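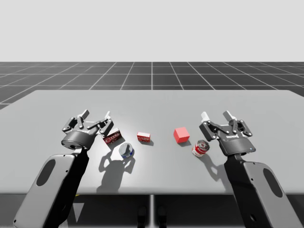 The main claim we set out to test this period was that a policy trained only in simulation with the Renaud method would carry over to the Givis bench without retraining. The short version is that it carries over less well than the proposal said it would, and that part of the gap comes from our own test setup. All of the runs reported in this section use the two-arm table with five objects on it: two red-and-white boxes, the red cube, the short blue-and-white can and the taller red-and-white can. Three of the five have flat sides, which matters for how the numbers below should be read.

Results in simulation

Over 100 runs, the Renaud policy cleared the whole table in 33. The Amton baseline, which has no learned part at all, cleared it in 20. Taken at face value that is a clear gain, and it is the number that went into the June slide deck. I would ask that the slide not be passed on in its present form. When we split the runs by object, most of the gain comes from the boxes and the cube. On the two cans the methods are close enough that I would not bet on either one.

There is a second reason for caution. The baseline was tuned on an older version of the table and never retuned, while the Renaud settings were adjusted by hand several times during the same stretch. We have not yet measured how much of the difference is tuning. It could be most of it.

Lighting

The simulator uses one strong light from above, and the grippers throw hard, dark shadows across the tabletop. The policy takes camera input, so we wondered whether it was using the shadows to judge height. We softened the light and reran a small batch. Performance dropped, and it dropped most just before the fingers closed. That fits the shadow idea, but it would also fit a policy that dislikes any change of light. The batch is too small to tell these apart.

Transfer to the bench

Wilasow lent us bench time at the end of the period. We managed 20 runs on the real arms and the table was cleared in 2. The failures were mostly a can rolling away after first contact, and the second arm reaching for a spot the can had already left. Contact friction in the simulator is still set to the default for every object. The proposal lists this as solved. It is not.

Next period

We will retune the Amton baseline with the same number of hand adjustments the Renaud policy received, then repeat the full comparison. Lighting will be varied during training as well as at test time. Friction values for the cans will be measured on the bench.

We are not asking for more money at this point. We do ask to move the two-arm handover milestone back until the retuned baseline is in. If the gain on boxes goes away too, the handover work should be dropped and the remaining budget put into contact modeling.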